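Varkar Burger Stacker Play Set

Hi, I'm Duygu Özkan, and I pick the pretend food for our shop. I've wanted a decent burger set for ages – most of them are a bag of loose bits that end up under the couch! With the Varkar set, the slices stand up in clear racks, so kids can grab the cheese or tomato without digging.

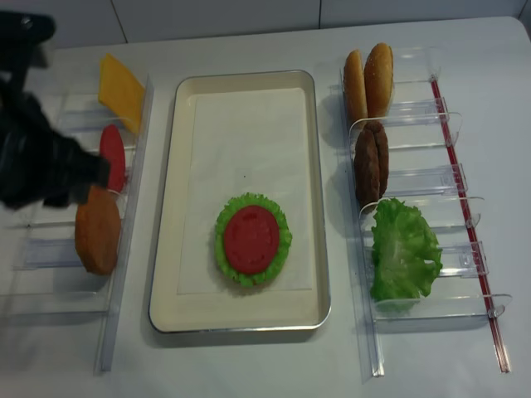 Can I wash the pieces?
Warm water and a little dish soap are fine for all the food. Let everything dry on a towel before you put it back, and please skip the dishwasher.

What we like
The tray has rounded corners and a raised rim, and it's big enough for two kids to share without much elbowing.
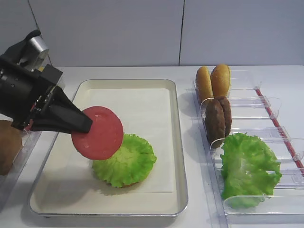 My nephew Gorazd runs his burger stand by very strict rules, and cheese always goes last. I'm a lettuce person myself. The leaf is a lovely bright green with frilly edges, and once it's on the bun there's only a thin bit of brown peeking out underneath. I line the tray with white paper too, for that diner feel.

The racks are see-through plastic with a channel for each filling, and they wipe clean with a damp cloth. 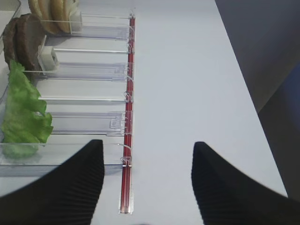 Shipping and returns
Orders in before 3 p.m. go out the same day. You have 16 days to send it back if it isn't a hit.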